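3.2 Working clearance at existing panels

The rule that a distribution panel should have clear space in front of it is one of the oldest in the trade, and one of the least argued with. We have no quarrel with the rule. Our doubt is about the claim, repeated in most of the inspection literature we read for this paper, that clearance problems are mainly a matter of later storage: boxes, bikes, a freezer pushed up against the wall by the owner. If that were so, the remedy would be a label on the panel door and a stern word. The Odivdale records do not support it very well.

The Odivdale houses were wired to a single plan in 1973 and most still have their first panel. Inspectors there were asked to write down what stood within 1000 mm of the panel face and, where they could tell, whether it was fixed or loose. Loose goods did turn up often. So did water heaters, framing, stair stringers and shelving screwed to the studs, and these were noted by inspectors who in several cases had passed the same basement before. A fixed object is not something the owner drags aside when the inspector rings the bell. It was either there at the last visit or it was put in under some other permit, and both possibilities should bother people more than they seem to.

We are wary of reading too much into this. The forms had one line for remarks, and one line invites a guess. "Fixed" was never defined for the inspectors, so a heavy shelf might be fixed to one and loose to the next. The Jolham group treated the same word as if it had a single meaning and built a table on it, and we think that table should be set aside until someone goes back to the houses. 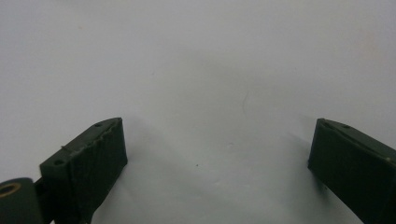
3.3 Does the reach test measure anything?

Several authors have offered a reach test as a cheaper stand-in for measuring clearance. A person stands where they would stand to reset a breaker, and the tester notes whether they can get to the handle without leaning on or stepping over anything. Yakubu's version is the one most often used, with a limit of 60 seconds and a pass or fail at the end. It is quick and needs no tape measure, and we can see why inspection offices like it.

Our trouble is with what a pass means. A person who knows the panel will reach it past nearly anything. The person we should care about is in the dark, possibly hurt, and may need to fall backward without catching a leg on a brace. No reach test we know of deals with falling backward. The Kolville trial added a step back from the panel after the reset, an improvement, but the step was taken slowly and on instruction, and the people taking it had just walked in over the same floor. They knew what was behind them.

There is also the matter of who did the testing. In Kolville the five testers were all working electricians, which is a strange choice for a study meant to speak for householders. The authors say that electricians are "the more cautious group." They offer nothing to back this up, and our own time on job sites makes us doubt it – anyone who has watched a service call run late will have seen a panel cover balanced on a paint can.

None of this makes the reach test useless. It may pick out the worst basements cheaply, and a short list of the worst basements is worth having. It should not be reported next to measured clearance as though the two were the same quantity, and it should not be used to excuse a fixed obstruction that a tape would have caught.

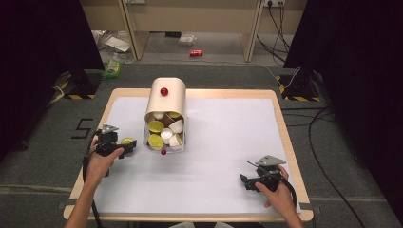 Figure 5. Objects on the table, with a cream-coloured container on its side.

Section prepared by Rhun Prosser
Revised 2019-10-19

3.4 What we would accept as evidence

A better study would not need to be large. It would measure clearance with a tape, at floor level and again at the height of the panel, because a brace near the floor and a shelf at head height are different hazards and the present forms lump them together. It would record when each fixed item was installed, from permits where they exist, and would say plainly how many have no permit at all. We asked Odivdale for those dates in June and were told they sit in a separate file from the electrical records, sorted by street. We have not seen that file.

Until it is opened, the storage explanation remains a guess that happens to put the blame on the householder.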